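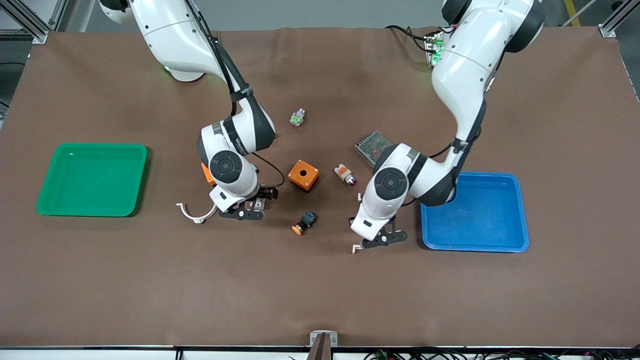

Zitent is recruiting reviewers for the second edition of its shop rules for two-arm robot cells. The first edition covered guarding, stopping and floor marking, but said little about how a bench should be laid out before the arms move. Reviewers will work from cells set up with a plain matte mat, a green tray on one side, a blue tray on the other, and small electrical parts such as push buttons, an indicator lamp and a power supply unit placed between the two grippers. The draft rules for this layout run to 49 clauses.

18 April 2023
By Zainab Danladi

Home | Rules | Calls | Contact

Duties. Each reviewer reads the draft, applies it to at least one working cell, and returns written comments on a supplied form. Comments must cite the clause number. Topics include cable routing at the wrist, tray position relative to reach, and shared space between arms – the last drew more than 70 objections to the first edition.

Requirements. Applicants need two years of work with robot cells and current lockout training. Experience in writing procedures is useful but optional.

Terms. Reviewers are paid a fixed fee of $2,000 on receipt of the completed form. Travel to the Kikorico site is paid separately.

Send a one-page resume to Tamunoemi Onyeka, quoting reference 186.

Print this page | E-mail this page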